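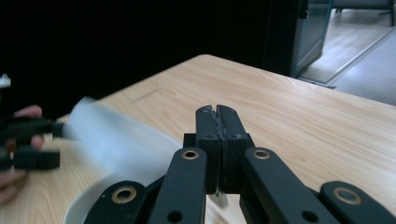 木头到底要不要“喂油”?279块一瓶的养护油,求说服我

楼主:半截榫头
发表于 09:12

先把立场摆出来,我不信。但家里另一半信,所以来这里找人吵。

事情是这样的。五月搬家,添了一张橡木书桌,Tresley家的,店员在我们付完钱以后开始讲木头会“渴”,说北方暖气房里不喂油,两个冬天必裂,然后从柜台底下拿出一瓶Clarnness木质养护精华,200毫升,279。瓶身上写“深层滋养,唤醒木材生命力”,成分那一栏写“100%天然植物精粹”,完了,就这么一句。哪种植物?榨的还是萃的?干性油还是不干性油?一概没有。

我当时问店员,桌面出厂是什么涂装。他说“环保水性”。我说水性漆是成膜的,油怎么进去?他说“分子很小”。

回家以后翻包装盒,里面还夹了一本小册子,印着一位叫Zineb Shehata的木艺顾问写的一页文章,大意是木材像皮肤,会呼吸,会衰老,需要日常护理。文章写得很抒情,我读了两遍,没找到一句可以拿去验证的话。

几个问题:
成膜涂装的桌面,上面再抹油,除了亮一会儿还能有什么?
“喂油防裂”到底有没有人做过像样的对比?我指的是同一块料锯开,一半抹一半不抹,放一个采暖季的那种。“我家抹了十年没裂”这种就不用发了,我爷爷的樟木箱子一辈子没抹过,也没裂。
如果真要保养,该看哪几个指标?

瓶子还没开封,可以退,所以说服我的窗口期是有的。

2楼:松节油爱好者
发表于 09:31

退。

“木头会呼吸”是整个行业里最好用的一句废话。木头砍下来就死了,它做的事叫吸湿和解吸,周围空气潮它就潮,周围空气干它就干,跟海绵没什么本质差别。你见过谁给海绵做精华护理?

3楼:老房子里的猫
发表于 09:40

楼上这话有点过。吸湿解吸是对的,可是表面有没有东西挡着,吸得快慢不一样。慢一点,里外的含水率差就小一点,应力也就小一点。所以“涂层有助于减少开裂”这句话本身站得住,问题是挡水汽的本事,油是垫底的,漆膜比油强得多。楼主已经有漆膜了,再抹油等于在雨衣外面洒香水。

4楼:半截榫头(楼主)
发表于 09:47

雨衣外面洒香水,我今晚就原话转述。

不过你说“漆膜比油强得多”,有出处吗?我不是抬杠,两边的话我都得查。

5楼:老房子里的猫
发表于 09:58

木材涂装的教科书里一般有一节讲阻湿效率,你找任何一本大学木材学教材翻涂饰那章,结论排序都差不多:石蜡厚封最好,然后是多层的成膜漆,单遍擦油基本在最后头。具体数值我不背,各家测法不同,抄过来反而误导人。

6楼:晒台上的刨花
发表于 10:15

我来当反方吧,不然这楼没意思。

做了很多年小件,砧板、木勺、托盘,全是擦油。不擦油的勺子用一阵子就发白起毛,擦了的手感完全不一样。你们说油没用,那是你们没天天摸木头。理论归理论,手是骗不了人的。

7楼:松节油爱好者
发表于 10:22

手最会骗人。手能感觉到的是光滑、滑腻、温润,这些跟含水率、跟会不会裂,没有关系。你把凡士林抹在玻璃上,手感也变了。

再说你讲的是裸木的勺子,楼主问的是上过漆的桌子。两码事。

8楼:晒台上的刨花
发表于 10:30

裸木和上漆是两码事这点我认。但你那句“给海绵做护理”是针对所有木头说的吧?勺子也是死木头,它擦油就是有用,防污、不容易渗汤、不起毛。你把话说满了。

9楼:松节油爱好者
发表于 10:34

行,收回一半。裸木擦油有用,作用是填孔和在表层固化,叫“封”,叫“护”都可以,别叫“喂”。

10楼:二手砂纸
发表于 10:41

咬文嚼字了吧,叫喂叫护有什么区别,能卖出去就行……

不是,我真心问,普通用户为什么要在乎这个词?

11楼:老房子里的猫
发表于 10:56

词影响行为。你告诉人“封”,他就知道封好了就不用动,磨损了再补。你告诉人“喂”,他就会觉得它会饿,每个月都要来一顿。卖油的当然选后面那个。

我帮亲戚看过一张柜子,柜面黏手,能粘住纸巾。问下来是每两周抹一次某种“滋养油”,抹了几年,旧的没干透新的又上去,灰全嵌在里头。最后是用溶剂一层层擦掉的,擦完底下的漆膜好好的,什么毛病都没有。

12楼:半截榫头(楼主)
发表于 11:03

黏手这个太有说服力了,请问是什么牌子?

13楼:老房子里的猫
发表于 11:05

瓶子早扔了,我也没化验过,不点名。只能说症状像不干性油,矿物油或者掺了橄榄油之类的都会这样。

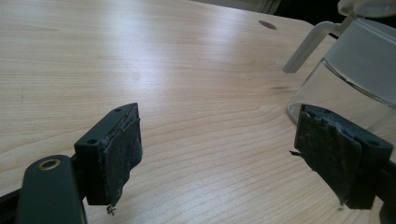 分类:家居用品 > 木作与涂装 > 成分讨论

14楼:滴定管
发表于 11:48

看到成分栏进来的。本职做化验的,跟木头没关系,但“100%天然植物精粹”这种写法我看着难受。

给楼主一个家里就能做的土办法,不严谨,只能分大类。拿一块干净玻璃或者瓷砖,瓶里的东西滴一滴,用手指抹成薄薄一层,旁边再抹一道你厨房的橄榄油,一道亚麻籽油(凉拌吃的那种就行),放在通风有光的地方,别碰。一两周以后去摸。亚麻籽油那道会变韧、结皮,橄榄油那道会一直油着。看瓶子里的东西像谁。

如果像橄榄油,那它就没有“深层滋养”之后留在木头里形成保护的能力,迟早被你袖子擦走,或者像三楼那位亲戚的柜子一样黏起来。

如果很快就干了,摸着一层蜡感,那多半是溶剂加蜡,跟“植物精粹”几个字的关系就要打问号了。

15楼:二手砂纸
发表于 11:55

开封了就不能退了吧,279做个实验?

16楼:滴定管
发表于 11:57

……确实。那就发邮件问厂家要安全技术说明书。正经卖涂料的都有,一般几页纸,里面有危险组分,有闪点。给不出来的话,这个态度本身也算一条信息。

17楼:半截榫头(楼主)
发表于 12:20

邮件已发。问了三件事:主要成分是干性油还是不干性油,有没有硅油,有没有安全技术说明书。等回复。

顺便说硅油是我刚查到的,说是以后想翻新重新上漆会出现缩孔,俗称鱼眼。有人碰到过吗?

18楼:晒台上的刨花
发表于 12:38

碰到过,而且很惨。收过一张旧茶几翻新,磨到见木了,一上漆全是小坑,像雨点打在沙地上。再磨,再上,还是坑。后来只能先用虫胶隔一层才压住。前主人说就是平时拿喷罐光亮剂擦一擦,“保养得很勤快”。

所以硅油这个我站楼主,凡是喷罐里出来一擦就亮的,我一律不让进门。

19楼:北窗
发表于 12:51

我提个不同意见,你们是不是把消费者想得太笨了?

我家就用Clarnness,用了两年多。每次擦完桌子颜色深一点,旧划痕看不见了,屋里有股柑橘味,心情好。我没指望它防裂。279贵是贵,分到每次也就一顿早饭钱。喜欢不行吗?

20楼:松节油爱好者
发表于 12:59

喜欢当然行。但店员卖给楼主的理由是“不喂油两个冬天必裂”,这是恐吓,跟心情好没关系。你要是因为香味买的,他就应该按香薰卖。

21楼:北窗
发表于 13:04

店员的话术能算到产品头上吗?

22楼:松节油爱好者
发表于 13:06

瓶身上“深层滋养”也是店员写的?

23楼:北窗
发表于 13:15

洗发水也写深层滋养,头发也是死的,你洗头不洗?

24楼:二手砂纸
发表于 13:16

哈哈哈哈哈哈这句我服

25楼:滴定管
发表于 13:30

洗发水这个类比挺好,正好说明问题。洗发水起码有全成分表,你想较真可以逐条查。楼主这瓶连植物叫什么都没写。我对“天然”两个字没有意见,生亚麻籽油天然得很,浸过油的破布团在一起还能自己烧起来呢。天然不天然跟安全不安全、有效没效,是各管各的。

说到这个,用干性油的各位,抹布摊平晾干,或者泡水里再扔。不要团。不要塞垃圾桶。这条比整栋楼其他内容加起来都重要。

26楼:晒台上的刨花
发表于 13:34

附议25楼,我工作台边上常年一个带盖铁桶,里面是水。

27楼:不想上班的刨子
发表于 14:10

从头看下来,没有人回答楼主的第二个问题啊,有没有对比。我来交一份很不像样的。

前年冬天试过,一块白蜡木,锯成四截,端头不做处理。一截裸着,一截擦桐油两遍,一截刷水性聚氨酯三遍,一截只抹厨房的葵花籽油。桐油是镇上的散装货,46块一大瓶,用到现在还有。四截放在同一个架子上,离暖气不远。

开春看,四截都有端裂,裸的和葵花籽油的看不出谁更长。桐油那截细纹稍微短点,但我不敢说是油的功劳,那截靠近心材的部分少一点。水性漆的面上没裂,端头照样裂了。

毛病很多:每种只有一块,没称重,没记湿度,端头没封。拿这个得出什么结论都是耍流氓。我就是想说,做一遍都这么多漏洞,那位顾问一页纸散文怎么敢写的。

28楼:老房子里的猫
发表于 14:22

这份已经比我见过的所有广告都好了。

端头裂是意料之中,水分沿着纤维方向跑得比横着快多了,端面就是个大烟囱。实木拼板桌子最怕的也是端头和背面没处理好。楼主可以蹲下去看看你桌子的底面,底下有没有上漆。好多桌子面上漆得漂漂亮亮,底下光着,这种上下不对称吸湿,才容易瓢。

29楼:半截榫头(楼主)
发表于 14:41

看了。底面摸着比正面糙,滴了一滴水,几分钟就洇进去一块深色。所以底下没封,或者封得很敷衍?

30楼:老房子里的猫
发表于 14:45

像是没封,或者薄到等于没有。一滴水的事我不敢下死结论,你换个地方再滴一滴。真没封的话,把这个拿去问店家,比问喂不喂油有价值多了。

31楼:半截榫头(楼主)
发表于 14:53

换了两处,都洇。

32楼:松节油爱好者
发表于 14:55

好家伙,桌子底下不上漆,桌子上面卖你279的油。

33楼:干活的
发表于 15:36

做家具安装的,说两句你们可能不爱听的。

底面不做,业内常见,未必就是坑你。只要桌面跟架子的连接留了伸缩余地,底下光着用很多年没事的也一堆。反过来,上下全封了,但是桌面拿螺丝死死锁在铁架上,一个暖气季就能给你拽裂。木头横着纹理那个方向每年都要胀缩,你不让它动,它就自己找地方裂。

所以看裂不裂,先看连接件。螺丝孔是圆的还是长条的?有没有那种八字片或者Z形扣?这些东西几块钱一包,比任何油都管用。我上门修过的裂桌面,死锁的占大头,还没有哪一张是我看了觉得“哎呀就是缺油”的。

34楼:老房子里的猫
发表于 15:44

同意连接件优先。但“底下光着没事的一堆”这个说法,跟“抹了十年没裂”是同一种证据,你只见到出了问题叫你去修的,和你装完以后没再找你的。没找你也可能是瓢了懒得找。

35楼:干活的
发表于 15:50

行吧,说得也对。那我改成:我没见过反例多到让我担心。可以了吗老师

36楼:老房子里的猫
发表于 15:52

可以可以,没有为难你的意思。

37楼:半截榫头(楼主)
发表于 16:20

又趴地上了。架子两边的孔是圆的,中间那几个是长条的。这算哪种?

38楼:干活的
发表于 16:27

两边圆孔得看孔比螺丝大多少,还有垫片。螺丝松半圈,用手推桌面能不能横着挪一点点。能挪就别管了。完全推不动,就把两边的换成长孔垫片,或者把孔横向锉长一些。锉之前先问质保,别自己动了人家不认。

39楼:湿度计党
发表于 17:02

怎么到现在没人说加湿器。木头干裂,病根是空气干,你们在这里聊一整天油和螺丝。买个湿度计,冬天别让屋里干得起静电,桌子、吉他、你自己的鼻子都受益。

40楼:二手砂纸
发表于 17:05

来了,卖加湿器的。

41楼:湿度计党
发表于 17:09

我卖什么了我,连牌子都没提。

那我提一个反面的。El Khatib那家店去年卖一种“木质家具专用加湿盒”,放抽屉里,里面一块海绵一撮盐。我问店主盐是干嘛的,他说平衡能量。这种我也不推荐。普通加湿器,远离桌子,别对着喷,完了。

42楼:滴定管
发表于 17:18

饱和盐溶液确实能把密闭小空间的湿度稳在一个值,琴盒里有人这么用,原理是通的。但抽屉不密闭,一撮盐也成不了饱和溶液,“平衡能量”更是没听过。有点可惜,他要是好好讲能讲圆的。

43楼:北窗
发表于 17:40

你们这个楼什么都不信是吧。

那我问一句,桌面上的细划痕,不抹油,你们怎么弄?

44楼:晒台上的刨花
发表于 17:49

看涂装。擦油或木蜡油的桌面,细砂顺纹轻轻走一遍,补同一种油,薄薄的,多余的擦干净。这也是我愿意用油的主要理由,好补。

漆膜的桌面,浅的不管,深到露木头的用补漆笔点。油抹上去看不见划痕,是油填在划痕里折光变了,等它挥发了或者被擦掉了又出来,你就又得抹。你那两年多就是这么过来的吧,没别的意思啊。

45楼:北窗
发表于 17:55

……确实每个月都要抹。

但我还是喜欢那个味道。

46楼:半截榫头(楼主)
发表于 20:33

更新,厂家回信了,比想象中快。原文比较长,挑要紧的:

“本品采用多种珍稀植物成分复配,具体配方属于商业机密。本品温和亲肤,请放心使用。”

硅油没答。说明书没给。干性不干性,回的是“本品兼具速干与长效滋润双重优势”。

我又回了一封,说速干和长效滋润放在一起我不太明白,是表面干了里面不干,还是一部分干一部分不干。目前没有下文。

47楼:滴定管
发表于 20:41

配方保密没问题,谁家都保密。可安全技术说明书本来就不要求公开完整配方,拿这个挡说明书,要么客服不懂,要么就是没有。我倾向于客服不懂,先别骂,再要一次,让他们转技术部门。

48楼:松节油爱好者
发表于 20:46

你脾气真好。我倾向于没有。

49楼:不想上班的刨子
发表于 21:10

歪个楼,我家咖啡机是Stovetti的,附赠的除垢粉也写“唤醒机器生命力”,一个字都不带改的。成分倒是老老实实写了柠檬酸。是不是同一个文案写的

50楼:二手砂纸
发表于 21:12

万物皆可唤醒,就我早上唤不醒

51楼:半截榫头(楼主)
发表于 21:58

家里讨论完了,汇报一下。

油退。明早去店里,顺便问底面为什么没封,两边圆孔有没有配套的垫片。刚才按33楼师傅说的松了半圈螺丝推了推,左边能动一点,右边推不动。

另一半的原话是:“你在网上吵了一整天,就为了不抹油,抹一次要十分钟。”

雨衣外面洒香水那句我也转述了,对方说雨衣外面洒香水怎么了,雨衣本来就臭。

27楼的实验我想重做一遍,这次端头用蜡封上,每种多备几块,称重,记湿度。白蜡木和橡木各来一份。滴定管老师有空的话帮忙看看表格怎么设计,我不想又做出一份没法用的。

52楼:滴定管
发表于 22:04

可以。先定好你要量什么,是裂缝长度还是翘曲,还是重量变化。三个都量也行,但是要在开始之前写下来,别等开春看哪个好看报哪个。另外分组用抽签,不要自己挑“这块看着好”的。

53楼:不想上班的刨子
发表于 22:09

我那截靠心材的教训就是这么来的,抽签抽签。

葵花籽油那组建议保留,当不干性油的代表,反正便宜。

54楼:晒台上的刨花
发表于 22:15

加一组生桐油一组熟桐油吧,市面上标“桐油”的差别大得很,有的里面兑了催干剂和溶剂。27楼那瓶散装的是哪种?

55楼:不想上班的刨子
发表于 22:18

闻着是熟的,瓶上啥也没写。所以我那组也不能叫桐油组,只能叫“镇上那瓶”组。

56楼:北窗
发表于 22:26

需要Clarnness的话我可以寄一小瓶给你,我这瓶还剩一半。既然你们要测,就别光测便宜的。

先说好,结果好看也要发出来。

57楼:半截榫头(楼主)
发表于 22:31

一定发。地址私信你,运费我出。

编辑补充:私信里有人问店在哪个商场,退完再说,明天还要跟人家好好讲话。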